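Camden Health Department Widens Evening Immunization Service

The Camden Health Department will extend its evening immunization service to 4 clinic sites in December, following a review of missed appointments among adults who work daytime shifts. In an interview at the department's offices, immunization program director Iman Belkadi set out how the service will operate and what residents should expect.

Ms. Belkadi said the review examined 3,752 adult appointments booked for the seasonal influenza vaccine and for tetanus boosters. Patients who missed a visit were contacted by telephone and asked what had prevented them from attending.

"The answer we heard most often was work," she said. "People had every intention of coming in. They could not leave a warehouse or a kitchen at two in the afternoon, and many of them would have lost pay if they had."

Under the new arrangement, each site will remain open until 8 p.m. on Wednesday. Appointments may be made by telephone or at the front desk of any participating clinic. A limited number of places will be held for residents who arrive without one.

The Arkport clinic, which opened the first evening session on a trial basis, will serve as the model for the other sites. Its nurse manager, Mahmoud Mahrous, joined the interview and described the changes his staff had made to the intake process.

"We used to ask for the same information at the desk and again in the vaccination room," Mr. Mahrous said. "The form is now 2 pages, and the nurse has it before the patient sits down. On a busy evening that makes a great deal of difference to the length of the line."
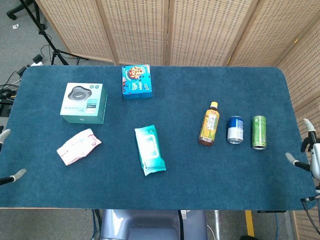
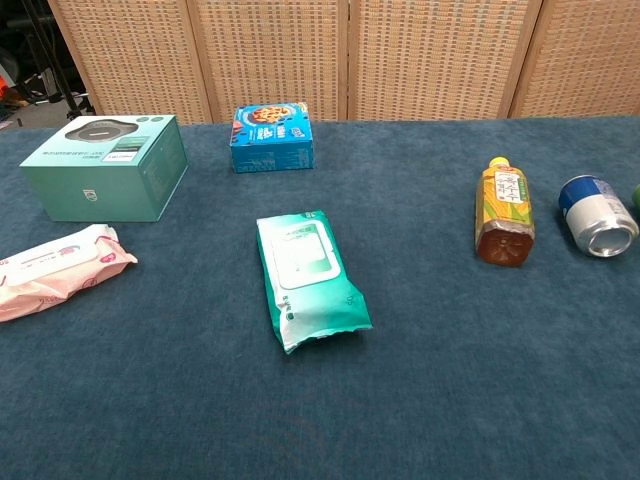
Mr. Mahrous added that the department had not reduced the observation period after vaccination. Patients are asked to remain on site for 15 minutes, and those with a history of allergic reactions may be asked to stay longer. Staff will not waive the requirement for patients who are in a hurry, he said.

Asked whether the department had enough nurses to cover the additional hours, Ms. Belkadi acknowledged that recruitment remained difficult. The department has 54 nursing staff qualified to give vaccines, several of whom also work in school health and cannot be moved to evening duty during the school term.

"I would not describe our staffing as comfortable," she said. "We have enough people to open the sites we have announced. We do not have enough to open more, and I have told the board so."

Supply is considered less of a concern. Pharmacy coordinator Sherif Chraibi, who answered questions by telephone, said that vaccine stock would be delivered to the sites each Wednesday morning and that unopened doses would be returned to central refrigeration after closing. Temperature records will be checked at both ends of the trip.

"If a record is missing, the doses are set aside until we know where they have been," Mr. Chraibi said. "That can be frustrating for a clinic with people waiting, but the rule stays in place."

The department is also revising its printed material. Notices will be issued in larger type, and interpreters will be available by telephone during all evening hours. Ms. Belkadi said that some residents had been unsure whether they needed proof of insurance to receive a vaccine. They do not, although those who have coverage are asked to bring their card so that the department can bill the insurer.

Parents have asked whether children may be vaccinated at the same sessions. For the present, the evening service is limited to adults. Childhood vaccinations will continue at the regular daytime clinics and through the school program. Ms. Belkadi said she expected to return to the question when the first attendance figures had been reviewed.

"We will publish those figures whatever they show," she said. "If one of the sites is poorly attended, we will look at the hours and the bus routes before we decide anything about closing it."

Residents with questions about a particular vaccine are advised to speak with their own physician or with a nurse at their nearest clinic before booking.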